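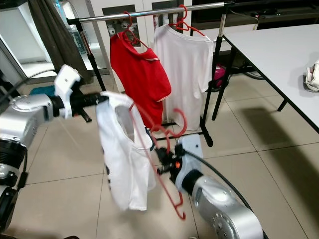
Why I Stopped Folding and Started Hanging

My mother could fold a fitted sheet into a rectangle so flat you could slide it under a door. I have tried to learn this from her four or five times and I've come away every time with something that looks like a sleeping cat. So take what follows as the opinion of a person with no natural gifts in this department.

I think we should hang up nearly everything. T-shirts, pajamas, the sweatpants with the hole in the knee. I think the dresser is a bad piece of furniture that we keep buying out of habit, and I think most of the arguments at home over laundry are really arguments over drawers.

I got here slowly. When I moved to Gilstead I had a one-bedroom with a closet the size of a phone booth and a big oak dresser that used to be my grandfather's. Seven drawers. The bottom two stuck in the summer. I used the top one for socks and the second one for T-shirts, and the rest of it was basically a museum. I'd open drawer five looking for a swimsuit and find a shirt from a 10K I ran in college, and I'd stand there having feelings at it for ten minutes.

The T-shirt drawer was the real trouble. I had two piles in there, and I wore whatever was on top of each pile. Wash, fold, put back on top, wear again. The shirts on the bottom hadn't seen daylight in years. And if I did want one of those, say the green one, I'd have to dig, and digging wrecks the folding, and then why had I folded in the first place?

My friend Sofia Karamanlidis is a folder, and a good one, and she'll tell you this is a character problem and I should file my shirts upright like record albums. I did try it! It looked wonderful. It looked wonderful right up until I took three shirts out to pack for a weekend in Ornport, and then the whole row slumped over like commuters on a late train. She says I needed dividers. I say that when a system needs accessories by the second week, the system is asking a lot.

Then in September of last year the dresser went to my cousin, who has an actual house, and for a while I had no place to put anything. So I bought a rolling rack and a pack of 60 hangers, the cheap kind, and hung up every single thing I owned that had a neck or a waist. It took one evening. I haven't folded a T-shirt since, unless you count stuffing one in a gym bag.

What I like most is being able to see it all. I wear the green shirt now. I wear a striped one I'd forgotten I had. I also found out I owned four gray sweaters so similar that I couldn't tell you which was which in court, and two of those went to the thrift store on Utton Street the same week. You can't really lie to yourself about a rack. Drawers are very good at helping you lie to yourself.

The other thing is time, though I want to be careful here, as I've noticed that people who write about housework love to claim they've saved whole afternoons. I haven't saved an afternoon. Putting a T-shirt on a hanger takes about as long as folding one badly, and it's a fiddlier job than it looks. You have to go in from the bottom if you don't want to stretch the collar, and get the first shoulder in without the second one sliding off, and the hook has to come up through the neck, and there's always one shirt per load that fights you like a toddler getting into a snowsuit. Hatsue Sugiyama, who lives downstairs from me and worked in a dress shop for most of her life, watched me do it once and very politely took the shirt out of my hands. She had it done before I'd finished being embarrassed.

So no, it isn't faster shirt by shirt. Where it pays off is later, when you're late and half awake and you just grab the thing. No digging, no unfolding three shirts to check the front, no crease across the chest. I used to iron, a little. I gave the iron away too.

Now the objections, because I've heard all of them, mostly from Sofia.

Knits stretch. Yes, they do. A heavy sweater will grow shoulders like little horns if you leave it up all winter. I fold my two heavy ones over the bar of a pants hanger and they've been fine, and if you own a lot of hand-knit things then you should ignore me and keep a shelf.

It's ugly. This one I'll argue with. A rack out in the open is messier than a closed drawer, sure, but a closed drawer is only neat the way a closed suitcase is neat. My uncle Ferenc Dudás came for Thanksgiving and asked whether I was running a store. I've decided that was a compliment.

You need the space. This is the fair one, and I don't have a good answer to it. Hanging takes up wall, and if three of you are sharing a bedroom, a dresser packs an awful lot into a small square of floor. Families with little kids have told me that tiny clothes on tiny hangers is a recipe for tears, theirs and the kids'. I believe them. For anything smaller than a loaf of bread, a bin is fine. Throw it in the bin. I don't even think you need to fold it first, which I realize is going to cost me some readers.

Which brings me to what's really bugging me. Somewhere along the way folding stopped being a chore and turned into a virtue. I saw a set of drawer organizers the other day – fabric boxes, very pretty, lids and all – and it made me a bit sad. All that effort so that a pile of undershirts can look like a gift. Who's opening it? It's you, at 6:40 in the morning, looking for an undershirt.

I think my mother's generation folded beautifully because they had linen closets and guests and somebody inspecting. My mother still does it, and it's lovely, and when I go home there's a stack of towels at the end of the bed that I'm scared to touch. I'd never talk her out of it. She likes the folding. She puts the radio on and does it standing up at the kitchen table, and I suspect it's the quietest hour she gets all week.

But if you don't like it, and your drawers are jammed, and there's a chair in your bedroom with a week of clean clothes on it – we all have the chair – then maybe try a rack for a month. Get hangers that are all the same kind, or they'll tangle. Start with the chair.

Socks I have no opinion on. Mine are in a shoebox.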